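Trestle table

A trestle table is a tabletop laid across two or more separate supports, and I should admit up front that I'm a fan, so this entry may lean a little in their favor. I've eaten at them, glued things on them and slept under one during a very wet February camping trip (not recommended). The supports are called trestles, or horses if you grew up where I did, and in the older kind nothing holds the top down except its own weight.

History

Long tables that came apart were the normal thing in big medieval halls in Europe. People ate, the boards came off, the trestles got stacked against a wall, and the same room was used for sleeping or dancing. I love that! The word "board" used to mean the table itself, and we still say "room and board" without thinking about it. Later on, wealthier homes wanted a room just for eating, so tables stayed put and got heavier, and the trestle version gained a long beam between its two ends to keep it stiff. That beam is called a stretcher. If you've ever banged your shin on one at Thanksgiving, you've met it.

Parts and sizes

The top is usually several planks joined edge to edge. Across each end you may find a narrower strip called a breadboard end, which helps keep the planks flat while letting them swell and shrink with the seasons. Mine came from a small shop in Dundel called Forsberg, and it has a top 34 inches wide and 8 feet long, and I wouldn't go narrower if you like serving dishes down the middle. It weighs 200 pounds with the ends on, so "portable" is a word I use loosely.

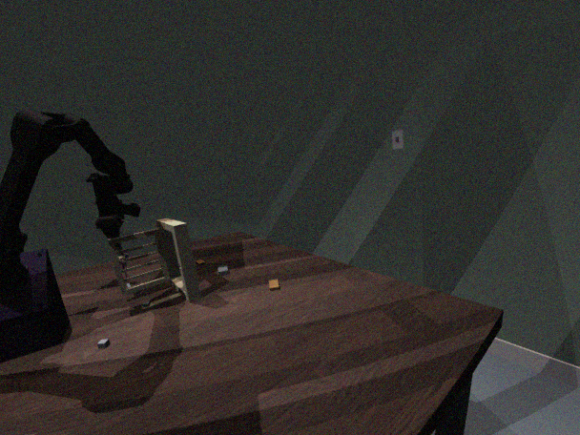 Care and repair

Wood moves, and a trestle top moves a lot because it's so wide. Keep it away from radiators if you can. Oil finishes are the forgiving kind: you rub on a thin coat, wait, wipe off what's left and do it again when the surface starts to look thirsty. Varnish holds up better to spills, but a scratch in it is a bigger job (I put mine off for two years). White rings from hot mugs are often only in the finish, so try something gentle before you reach for the sandpaper.

Wobble mostly comes from the joint where the stretcher meets the trestle. On older tables it's held by a loose wedge, and a light tap with a mallet snugs it right up. Bolted ones need a wrench.

See also

Sawhorse
Refectory table
Workbench
Breadboard end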